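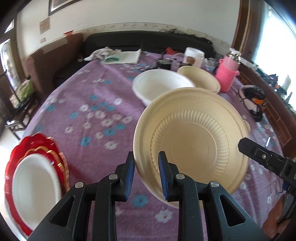

Tischdecken aus Baumwolle vor dem ersten Gebrauch waschen, da das Gewebe einlaufen kann. Für runde Tische gilt: Durchmesser der Platte plus zweimal Überhang plus zweimal Saumzugabe. Bei bedruckter Ware wie der violetten Decke mit weißen und hellblauen Blüten den Stoff vor dem Zuschnitt auf Farbechtheit prüfen.

Zuschnitt
Stoff zweimal falten, Maßband an der Faltecke anlegen und den Radius mit Kreide abtragen. Alle vier Lagen stecken, dann schneiden.

Saum
Hilfsnaht 1 cm von der Kante steppen, Weite leicht einhalten, Kante zweimal umschlagen und bügeln. Garnverbrauch bei 300 cm Umfang: etwa 78 dm je Naht, Ober- und Unterfaden zusammen.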